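Hospitality Technology | Robotics | Product News

Staff Report, February

Gatine Opens Orders for Pidia Table-Service Training Kit

Gatine has opened orders for Pidia, a kit that allows restaurants and banquet venues to record the work of their dining room staff and use the recordings to prepare service robots for the same rooms. The company announced the release this month, following a trial period with a limited number of hospitality clients.

The kit consists of a head-worn camera, a charging dock, a small processing unit and a one-year license for the Pidia software. It is priced at $2,246 per set. Delivery takes 18 business days from the date of the order, and installation is included for venues that purchase four sets or more.

According to Gatine, the product was developed for rooms in which a standard delivery robot performs poorly. Large round tables, glass turntables, floor-length table skirts and covered chairs present difficulties for machines trained mainly in warehouses and office corridors. Polished floors and tall windows add reflections that can confuse distance sensors. Pidia addresses this by collecting material from the position of the person doing the work, with the hands and the tray in view at all times.

Recording sessions are kept short. Staff wear the camera during set tasks such as carrying a tray, approaching a table, clearing and resetting. Gatine recommends 40 sessions per room before the software is used to adjust a robot's routes and handling, and advises that sessions be spread across different hours so that changes in daylight are covered.

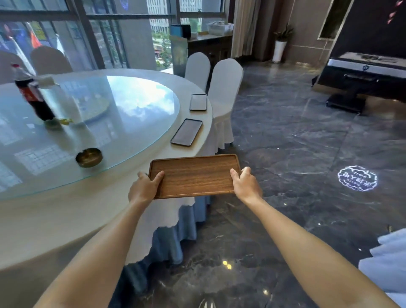 Rahman, writing in response to the announcement, welcomed the focus on dining rooms but questioned whether 40 sessions would be enough for a venue that changes its floor plan for every event. A banquet hall may be arranged one way at noon and another way by evening, the comment noted, and the cost of recording again should be stated plainly in the license.

Gatine's published terms permit unlimited recording in any room registered under the license. Each license covers up to 9 rooms at a single address. Changes to the layout of a registered room do not require a new registration, although the company advises a further set of sessions when tables are moved permanently or replaced with tables of a different size.

The software is compatible with the Sorkodstead series of tray-carrying robots. Support for other makes is planned, but no schedule has been given. Robots are not included in the price of the kit and must be purchased or leased separately.

Recordings are stored on the processing unit at the venue and are not sent to Gatine unless the client requests technical help. Faces are blurred before a file is saved. Venues remain responsible for informing staff and guests that recording is taking place.

Orders may be placed through Gatine's sales office. Demonstration sets are available to venues on a two-week loan, subject to a refundable deposit.

We use cookies to improve your experience on this site. By continuing to browse, you agree to our Cookie Policy. Accept | Manage Preferences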